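Session 4: learning to pour from demonstrations

Handout for the manipulation option. Read it before the lab and bring it with you. Notes by Hanne Ladefoged, with corrections from Yabsira Kahsay, 3/10/26.

## Where we are

Last session ended with a policy that could reach for a cup and close the gripper on it. Pouring is harder to learn, although the arm movement looks simple. The thing we care about, the liquid, is mostly out of our control once it leaves the lip of the container. It is also hard to see.

The method in these notes is behaviour cloning with action chunks. We call our version Rona, after the first set of scripts. The policy takes the camera views and the joint angles and predicts a short run of future joint positions. The arm carries out part of that run and then asks for a new one.

## The data

Rona was trained on 200 demonstrations, all recorded by driving the arm by hand through a leader arm. Each one was kept or thrown out by the person who recorded it, using three rules:

- the liquid ends up in the target cup
- the source container is put back upright
- no part of the arm touches the table

The third rule was added late, so some of the early recordings break it. If you find one while working through the exercises, write down its number and leave it in. We want everyone's results to be comparable.

## The two views

The policy gets one fixed view of the workspace and one view from the wrist. They are good at different things. The fixed view gives the layout of the table: where the cups stand, and how the gripper is placed over them. The wrist view gives detail close to the fingers, but it changes a great deal with small movements of the arm. With the gripper held high it may show mostly table. Close up to a container, it may show little else.
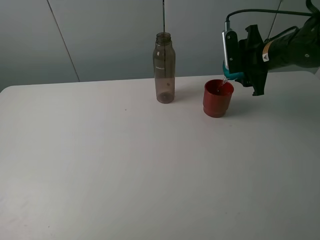
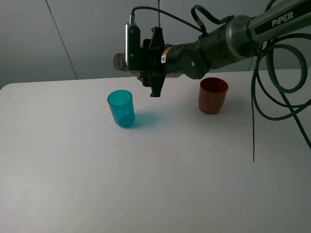
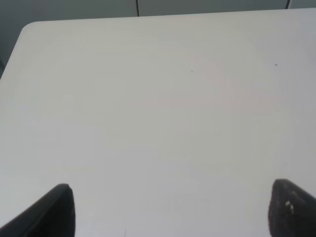
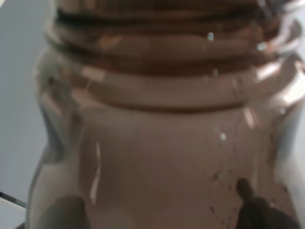
*Fig. 4.1. Fixed view (first and second) and wrist view (third and fourth), pouring task.*

Look at the fourth view again when you reach exercise 2. The fingers are in sight, but the base of the bottle and the table under it are not. A policy with only this input would have to work out its position from the joint angles.

## What we found

We compared three policies trained on the same demonstrations: fixed view only, wrist view only, and both. Each was given 46 trials, with the cups moved between trials to positions marked on a printed plan.

The policy with both views did best. The fixed-only policy usually got the container over the right part of the table, but often began to tip too early, so that the first of the liquid missed the cup. The wrist-only policy tipped well when it arrived in the right place. It quite often failed to arrive.

Chunk length mattered nearly as much as the choice of views. Long chunks gave smooth motion but a slow response, and the arm kept tipping when it should have stopped. Short chunks responded faster and made the wrist shake. We settled on carrying out 5 steps before asking for a new prediction.

Two cautions. The trials were all done on one table under one set of lights, so they say nothing about other rooms. And a trial was scored by eye as a success or a failure, with no weighing of the cup. Ullholm's group weighs before and after, and we plan to do the same from July.

## Exercises

1. Load the Stotesard split and plot the wrist joint angle against time for any ten demonstrations. Mark where tipping begins. How much does it vary between operators?
2. Mask the fixed view and run the trained policy offline. At which stage of the task does the prediction error grow most?
3. Change the number of steps carried out per prediction and describe the effect on the stopping point of the pour.

Hand in one page with plots by the start of session 5. Lab groups are listed on the door of the Østergaard room.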